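Sorting Before Storing: Household Habits and the Reuse of Children's Goods in Amley

Student Project Report
Department of Community and Consumer Studies, Tivden College
Submitted 12 Sep 2024
Project group: Mahsa Yazdani, Finn Strobel, Rongrong Xie
Project advisor: Leonidas Kalogeropoulos

1. Background

Families with young children acquire clothing, toys and bedding at a steady rate and outgrow them quickly. In Amley, the main outlet for such goods is the Sarantis exchange, a secondhand shop that accepts donations at its front counter and sells them at low fixed prices. The shop's manager, Thodoris Antoniadis, told the project group that a large share of what comes in cannot be put on the shelves. Sets arrive with parts missing, clothing is packed with no indication of size, and soft items have often been stored in damp spaces.

The group set out to learn what happens to these goods between the day a child stops using them and the day they leave the house. Earlier student work at the college looked at the shop itself – its prices, its customers and its opening hours – but did not look at the homes that supply it.

2. Research questions

The project addressed two questions. First, where do households keep children's goods that are no longer in use, and for how long? Second, does the manner of storage affect whether the goods are accepted at the counter?

3. Method

The group recruited 15 households in Amley through a notice at the public library. One adult in each household took part in an interview lasting 30 minutes and was asked to keep a storage log through the month of August. The log recorded each item set aside, the place where it was kept, and the decision finally made about it.

The group also reviewed the intake book kept at the Sarantis counter. The book lists 2,118 items for the period studied, with a mark beside each one showing whether it was accepted or turned away. The reason for refusal is written in by hand and is not always legible. Entries without a readable reason were left out of the comparison in Section 4 but were kept in the total.

Households are not identified in this report. Participants who allowed photographs inside the home signed a separate consent form.

4. Findings

4.1 Storage period

Most participants could not say with confidence how long an item had been in storage. Clothing was the exception, as parents tended to remember the season in which it was last worn. Toys were set aside without any clear decision. Several participants described moving the same bag from a closet to a hallway and back to the closet before anything was done with it.

4.2 Place of storage

Basements and garages were the most common locations. Goods kept there were the most likely to be turned away, generally for odor or staining. Goods kept in a bedroom or a closet did better at the counter, although participants disliked giving up the space. One parent stated that she would donate more often if the shop accepted items every morning.

4.3 Mixed and single-type containers

Containers holding one type of item were easier for the shop to process. Staff at the counter reported that a box of shirts in one size can be checked and priced in a single step, while a mixed box has to be emptied and sorted before anything can be priced.
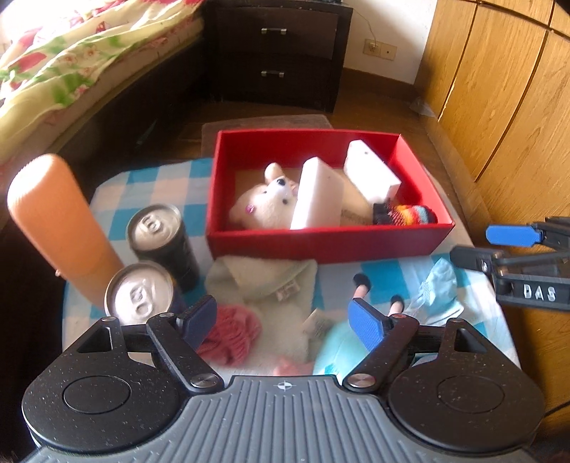

Mixed containers were nevertheless the usual practice in the homes studied, and participants gave sensible reasons for them. A parent clearing a child's bedroom works through whatever is at hand and does not stop to start a new box for each kind of object. A cream plush bear may then share an open red box with a striped knitted item, although the two would be checked separately at the counter. Participants who had been refused once were more willing to sort at home, and two of them had begun to label boxes on the outside.

5. Limitations

The sample was small and drawn from library users, who may be more inclined than other residents to donate. The logs were completed unevenly, and entries became shorter toward the end of the month. The group had hoped to compare Amley with Rorkitholm, where donations are collected from the curb, but the records from that town were not received in time.

6. Recommendations

The group recommends that the Sarantis exchange provide a one-page sorting guide at the counter and at the library, listing the categories used in the intake book. The guide should ask donors to keep soft items in a dry room and to tie or bag the parts of a set together. The group further recommends that a short list of standard refusal reasons be printed inside the cover of the intake book, so that later student groups can compare entries without relying on handwriting.

A copy of this report and a blank storage log have been left with Mr. Antoniadis.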